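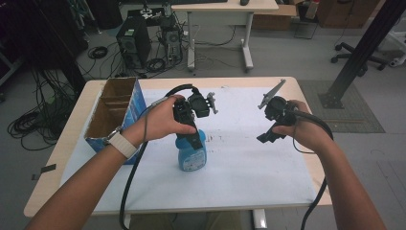
Goltau, Sep 3, 2022

Workshop tips: building a pair of hand-held grippers

The two grippers we put together at the Fleltel shared workshop have been in use since March, and most of what we learned was about tables, cables and screws. These are our notes for anyone doing the same build at home or on a shared bench.

Cover the table first

Use one large sheet of plain white paper and let it cover most of the top. Small parts show up on it, and black jaw pieces are easy to spot when one drops. The paper will pick up smudges. Leave small ones alone and change the sheet when they start to look like parts. Tape the underside at the corners so the sheet doesn't creep when you lean on it. Masking tape peels off clean after a week or two. Duct tape does not.

Sort the small stuff

A cardboard box with dividers, the kind bottles or jars are shipped in, makes a good parts bin. Stand it at the left if you are right-handed, open side up. We keep screws in small jars inside the compartments, because loose screws find their way under the dividers. Write the size on the jar and not on the lid. Lids get swapped.

Printing the jaws and handles

Print the handle on its side, so the layers run along the grip. Our first handles were printed upright and split at the screw holes. Black filament hides dirt but also hides cracks, so run a fingernail along each edge before you assemble. Drill the holes out by hand with a bit held in a pin vise. A power drill melts the plastic and leaves the hole oversize.

Fitting the metal fingers

Deburr the fingers with a fine file before they go on. Start both screws by hand, close the jaws on a folded strip of paper, then tighten. If the strip pulls out from one side more easily than the other, loosen and try again. Use a drop of removable thread locker on metal threads only. Some kinds attack plastic.

Cables

Leave more slack than you think you need. Hold the gripper at full reach, then add a forearm's length. With two grippers, send one cable off each side of the table so they don't cross in front of you. A cable that hangs off the edge should have a clamp or a tie somewhere before the plug - a knee will catch it sooner or later, and the plug is the weak point.

Thin wires that run back along your arm are best held with a loose cloth strap. Coil the spare length on the floor away from the chair. Casters ruin cable.

Keep the computers off the work table. On the floor behind it is fine as long as the fans have room and you vacuum the grilles now and then.

Test on something ordinary

A plastic spray bottle is a good first object. The neck gives the jaws a narrow place to close on, and the body is wide enough to show whether they open far enough. Start with the bottle standing upright and bring one gripper in from above while the other stays clear. Put 200 ml of water in it to begin with and go up to 500 once the grip holds. Keep the nozzle turned to the off position.

Reading the sensor

Our Tornach position sensor is supposed to give 3,000 with the jaws fully closed. The left gripper gives 2,987, and we left it there. Write the number on a piece of tape inside the handle so the next person doesn't spend an evening chasing it. If the reading jumps when you wiggle the cable, fix the solder joint before you touch the settings.

Cleaning up

Wipe the jaws with a damp cloth, never with solvent. Hang each gripper by its handle and not by its cable. The Sæther hooks on the back wall are the right size.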